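The Arm Gets a Kitchen

I work in the test kitchen at Dollevora, which sounds like I wear a white hat and shout about butter. Mostly I put things away. We try out countertop gadgets, we write up whether a normal person could use them, and then somebody has to clear the counter so we can do it again. For 11 years that somebody has been me, plus whoever lost the argument.

In March we were told that clearing the counter would be automated. There was a meeting. There were pastries, so we knew it was serious. Darius Bucur from the operations side explained that the arm would "free us up for higher-value tasks," and Yakubu asked him to name one. Darius said he'd circle back. He is still circling, as far as I know.

What I hadn't understood is how much of the job happens before anything with a motor shows up. The arm practices in a computer first, in a kitchen that doesn't exist, and my new Monday duty is to sit with Svyatoslav Tkachuk and watch it. He built the kitchen. I'm there as the subject matter expert, a title I got for knowing where the salt goes.

I've grown fond of the fake kitchen, I have to say. It has a marble counter. We have laminate with a burn on it shaped like Florida. The pretend apple is shinier than any apple I've ever bought, and there are no coffee mugs with somebody's spoon still standing in them. I asked Svyatoslav if he could add some mugs for realism and he wrote it down very politely.

The task I sat through this week was the white cylinder. I kept asking what the cylinder was supposed to be (a candle? a fat piece of chalk?) and was told that for now it's a cylinder. Fine. The arm comes straight down over it and closes two fingers on the top, with the care of a man picking up a phone that might be his wife's.
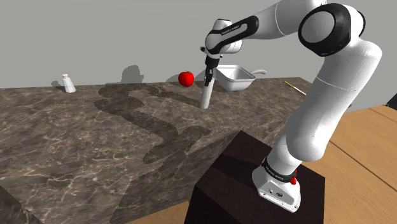

What changed for the rest of us

Less than the pastries suggested, and in odder places.

The first thing to go was "over there." You can't tell Svyatoslav that the shaker lives over there. He wants to know how far from the wall, and which way it faces, and whether it matters, and I found out that I have strong feelings about all three. Osaze has different strong feelings. We had worked next to each other for years, quietly moving the same shaker back and forth, and it took a robot to bring it out into the open. We're fine now. It goes by the wall.

The second thing is that I write a lot more. Every task gets a card, and each card has to say what counts as done. Mine for wiping the sink originally said "until it looks nice." It came back with a question mark bigger than the sentence. The current version runs 400 words and I'd put it up against anything in the employee handbook.

Then there are the hours. Yakubu asked the question the rest of us had been chewing around, which was whether anyone was going to lose any. The answer was no, through the end of the trial, and after that "we'll look at the data." I've been in enough meetings to know what a sentence like that weighs. Mirko Leone, who runs our shift, got it changed so that 2 of us have to be in the room when they look at it. That was worth more to me than the demo.

I don't dislike the thing. I expected to, and I'd prepared some remarks. But I've spent a good part of my adult life picking stuff up off a counter and setting it down slightly to the left, and if a machine wants a turn I won't wrestle it. I'd just like to be asked about the left part.

Next Monday is the apple. Svyatoslav says round things are a whole other conversation, and Osaze has already asked whether it goes in the bowl or next to the bowl. There's no bowl yet. I have a card to write.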